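Trimunero Project
Interim Progress Report to the Athumani Fund
Work Package 2: Operating Rules for Shared Manipulation Benches
Mar 27, 2018

Purpose of this report

This report covers the second period of the Trimunero project, which the Athumani Fund supports in order to produce a short, usable set of operating rules for small robot arms working on household objects at tabletop height. It describes the state of the draft rules, the results of the bench trials carried out under them, and the matters on which the project asks for the Fund's agreement before the next period begins.

Work is carried out at two sites. The Cernlow site maintains the benches and conducts the trials. The Grarkonix site reviews the trial records and holds the master copy of the rules. This separation was a condition of the grant and has been kept throughout the period.

Status of the draft rules

The draft now contains 11 rules, arranged under the headings of bench preparation, object selection, operator conduct, stopping and resetting, and record keeping. Nine of the rules have passed review at both sites. Two remain open and are discussed later in this report.

The rules on bench preparation were revised most heavily. The earlier text required a plain, single-color work surface for all trials. Reviewers at Grarkonix observed that this favored the vision system and told a future user little about performance in an ordinary home. The revised text permits patterned and mottled surfaces, provided that the surface is fixed for the length of a session and is recorded at the start. Loose coverings that can shift under a gripper are still excluded.

The rules on object selection were also changed. Each session must now include items that differ in height and in surface texture, and at least one item must be of a kind that is hard to lift by its edge. Coasters, boards, shallow dishes and other flat tableware meet this last requirement and are inexpensive to replace.
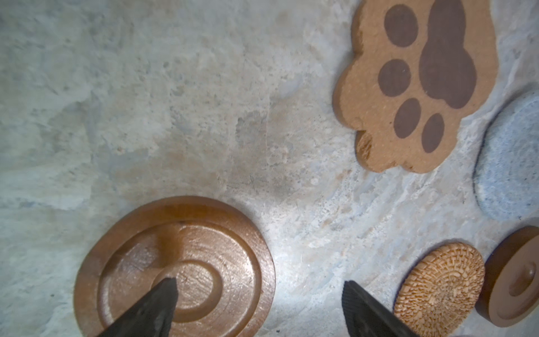
Objects with existing wear or minor damage may remain in use. The first draft called for their removal at the end of the day. The project now considers that wear is a normal condition of household goods and that removing worn items would make the trials less representative. An item must be withdrawn when it sheds material onto the bench, when a splinter could injure the person resetting it, or when its shape has changed enough to affect the grasp. Chipped wooden edges are to be checked by hand, with gloves, before the first trial of each session.

Bench trials

The Cernlow site completed 1529 trials in the period. All were conducted under the version of the rules in force on the day, and the version number is stored with each record. The first 600 were run under the earlier text and will be reported separately in the final data release, so that readers can compare the two sets without confusion.

Trial records consist of the wrist camera recording, the arm log, and a one-page session sheet completed by the operator. Grarkonix reviewed the session sheets for completeness. The most common omission was the surface entry, which operators tended to leave blank when the bench had not changed since the previous session. The sheet has been reprinted with this entry at the top, and the rule now states that it must be filled in each time.

Review of the wrist camera recordings led to one further change. Objects near the margin of the camera's view were sometimes left out of the session sheet, although they were within reach of the arm. The revised rule defines the work area by the reach of the gripper. Every object within that reach must be listed, whether or not it is intended for grasping in that session.

Open rules

The first open rule concerns spacing. The draft sets a minimum gap between neighboring objects at the start of a session. Operators at Cernlow have asked that the gap be waived for sessions that study cluttered layouts, where a fingertip must pass close to one object in order to reach another. Grarkonix accepts the need but has asked for a lower closing speed in such sessions. The two sites expect to settle the wording once the speed limit has been tested on all benches.

The second open rule concerns resetting by hand. The current text requires the arm to be stopped and the stop confirmed by the operator before any person reaches over the bench. There is no disagreement on this point. What remains to be decided is whether the confirmation must be written on the session sheet or whether an entry in the arm log is sufficient. The project leans toward the arm log, which is time-stamped and does not depend on memory.

Training and access

All operators at Cernlow have read the draft and signed the access list. New operators complete a supervised session before working alone. A short version of the rules, printed on one side of a sheet, is posted at each bench. It will be replaced when the open rules are closed.

Expenditure

Spending in the period was within the approved budget for the work package. An underspend on travel has been carried forward. The project requests permission to apply it to replacement gripper fingertips, where wear has been faster than planned.

Next period

The project will close the two open rules, issue the complete text for outside comment, and prepare the trial records for release. The final report on this work package is due to the Fund in July. Agreement to the travel transfer is requested before the next payment date.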